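Ernimton Retro Game Club, monthly meeting, January

Start 7:05 p.m. 18 members present. Minutes of the last meeting approved with one correction: the broken handheld was lent by Adside and has gone back to them.

**1. Cartridge library.** The list now stands at more than 2,000 titles. Boxed copies stay on the top shelves and may be played at the club but not taken home. Loose cartridges can be borrowed for two weeks. Two platformers came back with dead save batteries. Members should check that a save holds before signing a game out.

**2. Spring swap.** Bielecka Hall is free on a Saturday and the fee is $475, same as last year. Agreed to book it. Sellers' tables will be kept to one per member until the end of February, then opened to outside sellers.

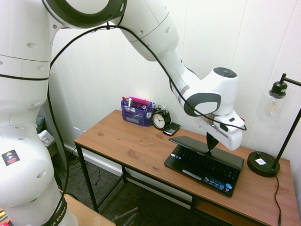
Doors at 10 a.m., with sellers let in 90 minutes earlier. Price stickers must go on a sleeve or bag, never on the label or box. Reproduction cartridges have to be marked as such.

**3. Tournament.** Four-player puzzle game chosen over the kart racer, 11 votes to 7. Prenimum will lend two more consoles. We still need controllers and a second multitap.

**4. Other business.** Request for a shelf of strategy guides. Carried over.

Closed 8:20 p.m. Next meeting same room, bring dues.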